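Grovumix loyalty points vs. flyer price - which one do I get at checkout?

Posted by Thư Tô
February 21, 2024
554 views

Okay, so I do most of my shopping at the Grovumix in Warndale and I'm confused about how the sale tags and the loyalty points work together. The flyer had family pack chicken thighs marked down and the shelf tag said "member price, plus 15 bonus points for every package." I bought two. The sale price came off fine, but I only got points for one package. When I asked at the register the cashier said the points were "one per household per offer," and that's not printed anywhere on the tag that I could find. I even went back and looked!

I'm not mad about 15 points, I just want to know how to plan. I stock up when meat is on sale and I split it into smaller bags for the freezer, so I nearly always buy two or three of the same thing. Do I have to ring them up separately? And does the rain check (they were out of the strawberries again) give me the points too, or only the price? 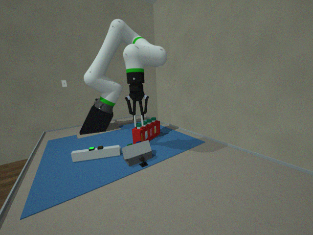
My other problem is keeping track of all this. I have flyers from Grovumix and from Phùng on the counter, a list on the fridge and a pile of receipts in my purse, and by the time I get to the store I've forgotten which deal was where. I tried color coding last month, red for meat like the red of that test tube rack, green for produce like the rings on the white arm, and it lasted one trip. If anybody has a system that works for a normal busy person, please share it - I'm all ears.

zultaver_shopper
I've been a member there for years and yes, the bonus offers are one per transaction unless the tag says "no limit." The cashier told you household but I've never seen it work that way. I do two transactions all the time and get the points both times. Just put the divider down between your stuff and tell them it's two orders. Go when it isn't busy or the people behind you will sigh.

Rain checks are price only. I asked at the service desk back in December when they ran out of the ham. You have 19 days to use one at my store, but look at the slip, they write the date on it by hand.

For keeping track, what I do:

Step one: pick one store for the week
Go through both flyers with your coffee and choose whichever has the better meat price, because that's the big money. Everything else you buy there too, even if the carrots are a little more. Driving across town to save 40 cents on carrots is silly, and I say that as someone who did it for years.

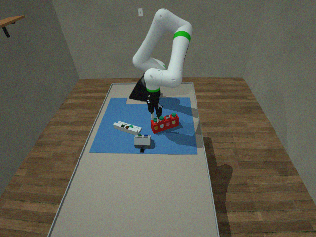 Step two: write the price on the list
Put the sale price right beside each item, in pen. Then when it rings up wrong you can catch it before you pay. I catch something most weeks, usually produce.

Step three: staple the receipt to the flyer
Keep it until the points show up in your account, then toss the lot.

porchlight_meg
Mine only ever gives points once even with two orders, so I think it depends on the store. My sister shops on her own card and I pay her back. Also the Phùng thighs are better anyway, less water in the package.

Thư Tô
Thank you both! I tried the two orders thing with ground beef this morning and got the points on each, so it does work in Warndale. Still no strawberries.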